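3 台面布局与配料容器

3.1 研究对象与范围

本节讨论冷食三明治组装台面的物品布置。上一节已给出岗位划分和人员动线,这里只处理坐姿或站姿操作者双手可及范围内的平面,即台面、托盘、透明容器以及分隔件四类物品之间的位置关系。加热设备、面包切分和包装工序不在本节范围之内,相应内容见第5节。

组装台面的布置问题在文献中通常被并入厨房整体规划,单独讨论者较少。整体规划关心的尺度是过道宽度、设备间距和出餐口朝向,而组装台面上真正影响操作的距离往往不超过一只手掌。容器偏移一个掌宽,取料时前臂就要多转一个角度;托盘边缘与台面之间若留有缝隙,碎屑便会积在其中,清洁时需要把托盘整个抬起。这类细节在整体规划图上不出现,却在每一份三明治的制作中反复发生。

本文采用Planevholm布局记录法描述台面状态。该方法由四个字段组成:承载面、容器、内容物、邻接关系。承载面指物品直接接触的水平面,可以是台面本身,也可以是托盘底面;容器指可以整体移动并带有侧壁的物品;内容物按种类登记,同一容器内的不同种类分别登记;邻接关系则记录两件物品之间是接触、叠压还是分离。记录时不使用绝对坐标,因为不同厨房的台面尺寸差别较大,绝对坐标难以比较。

3.2 配料分类

参照项目早期的访谈结果,冷食组装所用配料按处理特性分为叶菜类、切丝类、肉饼类和面包类。叶菜类体积大、质量小,叶缘卷曲,堆放后内部空隙多,取用时易带起相邻叶片。切丝类包括紫甘蓝、胡萝卜等,颗粒之间容易缠结,散落后不易成块拾取。肉饼类形状较规整,表面有油脂,与光滑底面之间的摩擦较小,受侧向推力时会整体滑移。面包类结构疏松,切面和外皮均会掉屑。

四类配料对容器的要求并不一致。叶菜类需要较高的侧壁,以便堆叠后不外溢;切丝类需要底面平整、内角圆滑,便于用夹具沿底面刮取;肉饼类对侧壁没有特别要求,但需要防滑或有限位的底面;面包类则以浅盘为宜,方便将碎屑集中倒出。实际厨房很少为每一类单独配备容器,常见做法是用同一规格的透明盒盛放前两类,肉饼和面包直接置于托盘。

把叶菜与切丝菜放进同一只盒子,是我们在预备观察中反复遇到的做法。操作者给出的理由集中在省空间和少洗一只盒。由此带来的问题是边界不稳定:初始装盒时两种菜各占一侧,取用若干次之后,叶片会倒向切丝菜一侧,将后者部分压住。切丝菜所占区域越小,被压住的时间越早。因此,本文在登记混装容器时,除种类外还登记主次关系,占据容器大部分底面者为主,其余为次。

3.3 材料与物品

试验台面为白色。选用白色的考虑有两点:其一,深色配料与叶菜在白色背景上对比明显,散落物易于发现;其二,合作厨房原有台面即为浅色,沿用同类颜色可以减少操作者的适应时间。白色台面的缺点是浅色面包屑与背景接近,只有烘烤后颜色较深的碎屑才容易辨认。

托盘同为白色,带凸起盘沿,转角为圆角。凸起的盘沿对滚动和滑移的物品有阻挡作用,但阻挡只在物品低于盘沿或重心位于盘内时有效。肉饼一类扁平而边缘圆钝的物品一旦有一侧搭上盘沿,便可能停在盘沿与台面交界处,既不在盘内也不完全在盘外。对这种状态,本文单独设立“跨沿”一项,不归入盘内或盘外。

透明容器由操作者自选摆放位置。透明侧壁的好处是从侧面即可看到余量,不必俯身查看;不利之处在于容器轮廓在强光下不够明显,与同样透明的分隔件并置时,操作者有时会误判两者之间的间隙。在托盘与空白工作区之间设置的透明长条,本文统称为分隔件,它只起区分区域的作用,不承载配料。

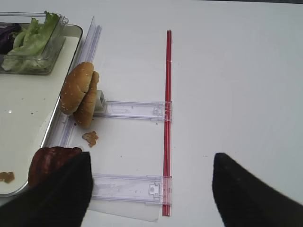 图3-1 组装台面左侧局部:托盘、透明盒装叶菜与紫甘蓝、肉饼及透明长条

3.4 登记规则

登记以俯视方向为准。登记者先确定承载面的边界,再由外向内登记容器和散置物品。托盘盘沿视为托盘的一部分,盘沿外侧与台面的交线视为两个承载面的分界。物品与该分界相交时,登记为跨沿,并注明可见部分所在的方位。若物品的一部分被其他物体遮挡,只登记可见部分,不推断被遮部分的形状和位置。

以图3-1所对应的台面状态为例,登记结果为:透明容器一只,承载面为托盘,主内容物为生菜,次内容物为紫甘蓝;紫甘蓝位于容器内远左侧,所占部分较小。肉饼登记为跨沿,下部不可见。托盘下部靠左侧边缘有金褐色碎屑一处。透明长条紧邻托盘右侧,走向略斜。容器余量、肉饼质量和碎屑来源均不由这一状态得出,登记表中相应各栏留空。

碎屑的登记曾有过争议。最初的规则要求对每一处碎屑注明来源,即区分面包屑与裹粉碎屑。试用后发现,金褐色碎屑在颜色和形状上不足以可靠地区分两者,不同登记者对同一处碎屑给出的判断常不一致。修订后的规则只登记颜色和所在承载面,来源一栏改为选填。Horácio Matos在审阅登记手册时建议将碎屑的大小也改为两级,即可用手指拾取与需要擦拭,这一建议被采纳,并从April起用于全部登记。

生菜叶片的颜色不作为登记项。同一棵生菜从叶脉到叶尖的颜色本来就有差异,叶脉附近偏浅偏黄,叶尖偏绿,堆叠之后哪一部分朝上带有偶然性。若以颜色推断新鲜程度,需要控制叶片朝向,这在组装作业中不现实。新鲜程度由入库检验环节负责,与台面登记分开。

3.5 区域划分

台面划分为储料区、过渡区和工作区。储料区以托盘外沿为界,放置容器和待用配料;工作区为空白台面,用于叠放面包与配料;两者之间为过渡区,宽度由分隔件的位置决定。分隔件若与托盘平行,过渡区宽度均匀;若略有倾斜,则一端宽、一端窄。窄端容易截留从托盘中带出的叶片,宽端则可供暂放夹具。

在Bullora厨房,操作者习惯把分隔件紧靠托盘放置,过渡区几乎消失,台面右侧由此留出较大的连续空白。Falcão厨房则让分隔件与托盘分开,过渡区被当作临时放置处。两种做法各有适用条件。出餐种类少、配料单一的时段,前一种做法可以缩短取料距离;配料种类多时,后一种做法便于暂存取出而尚未使用的食材,但过渡区自身也需要清洁,相当于增加了一个承载面。

惯用手对布局的影响应单独说明。储料区位于左侧时,右利手操作者若以左手取料、右手扶持面包,双手不交叉;若仍以右手取料,则前臂需要横越工作区,叶片和碎屑容易落在已叠放的面包上。访谈中多数操作者没有意识到自己在横越,只有在看到台面右侧散落物偏多时才会调整。本文不对惯用手作统一规定,只要求在登记表页眉注明取料手和储料区方位,供后续比较。

分隔件的透明与否也影响使用方式。不透明分隔件会遮住靠近它的一小块台面,碎屑藏在后面不易发现;透明分隔件没有这一问题,但其棱面在顶光下会形成细长的亮线,登记者需要避免把亮线当作缝隙或水迹。登记手册为此补充了一条说明:凡沿分隔件长度方向延伸的亮线,不作为台面异常登记。

3.6 观察安排

全部观察在不干预操作的前提下进行。登记者在每份三明治完成之后记录一次台面状态,不在组装中途记录,以免把手持中的物品误记为散置物品。正式观察共记录台面状态1,000次,其中Bullora厨房与Falcão厨房合计400次,其余来自Ginen教学厨房。教学厨房的台面尺寸与两家营业厨房一致,但操作者经验参差,因此在分析时单列。

登记者在上岗前须完成100次练习登记,并与参考登记逐项比对。比对重点是承载面归属和邻接关系,内容物种类的错误较少见。练习阶段最常见的错误是把跨沿物品归入盘内,其次是漏记混装容器中的次内容物。后者多发生在次内容物颜色较深、又紧靠容器侧壁的情况下,例如深紫色的甘蓝被误认为侧壁的阴影。针对这一点,练习材料中增加了9组以紫甘蓝为次内容物的台面状态。

登记表采用固定字段,不设自由描述栏。早期版本曾保留备注,结果各登记者写法不一,有的记录操作者的习惯,有的记录光照,难以汇总。取消备注后,确有必要说明的情况另写工作日志,日志与登记表按编号对应。手册现行版本的日期为2022年10月10日,此后未再改动字段。

3.7 布置方面的考虑

根据上述分类和登记规则,可以对储料区内部的布置作若干讨论。透明容器靠近托盘上角放置时,托盘的中部和下部空出,肉饼和面包可以直接摆放,取用时手不必越过容器侧壁。这种布置的代价是容器距操作者较远,取叶菜时需要伸臂。反之,把容器放在托盘下部,取叶菜方便,但放在其后的肉饼需要越过叶菜堆才能取到,途中容易带出叶片。

配料的使用频次应当决定容器的远近,这一原则在一般工位设计中已有充分讨论,此处不再重复。需要补充的是,使用频次之外还应考虑取用时的散落倾向。叶菜每次取用都可能带出邻近叶片,若容器离工作区过近,散落的叶片会直接进入工作区,与正在叠放的食材混在一起;若容器离工作区稍远,散落叶片多半仍留在托盘内,不影响下一步操作。从这一角度看,把叶菜盒放在托盘远端虽然增加了伸臂距离,却有利于保持工作区的清洁。

肉饼的布置受盘沿影响最大。肉饼距盘沿过近时,一次轻微的侧推便可能使其跨沿。跨沿状态下,肉饼同时接触托盘和台面,台面上的油迹需要单独擦拭,按食品卫生的要求,该肉饼是否继续使用也须由操作者判断。为减少这类情况,可在肉饼与盘沿之间留出不小于一块肉饼宽度的余量,或者在托盘内放置限位条。限位条不宜过高,否则夹取时会碰到夹具下端。

面包屑和裹粉碎屑的积聚有明显的位置偏好,盘沿内侧的转角处最易积聚,直边次之。圆角托盘比直角托盘容易擦拭,但碎屑仍会沿盘沿内侧停留。清洁频次若按时间安排,忙时偏少而闲时偏多;若按完成份数安排,则与碎屑的产生较为同步。Ginen教学厨房采用后一种方式,操作者完成固定份数后先清理托盘内侧,再擦拭分隔件附近,最后处理空白台面,次序由脏到净之外另有考虑:托盘内的碎屑在倾倒时会落到台面上,因此台面放在最后。

3.8 局限

本节的登记方法只适用于平面布置,对于使用多层架的厨房,需要增加高度字段,目前尚未制定相应规则。俯视登记对容器内部下层的内容物无能为力,叶菜之下若压有其他配料,登记表中不会体现。透明容器侧壁虽可供侧面查看,但为保持登记方向一致,侧面所见不计入登记。

此外,登记反映的是某一时刻的台面,不记录物品移动的过程。两次登记之间肉饼由盘内变为跨沿,只能说明位置发生了变化,不能说明变化由取料、放置还是托盘移动引起。对过程的分析需要连续观察,相关数据的处理方法与本节不同,将在第4节中给出。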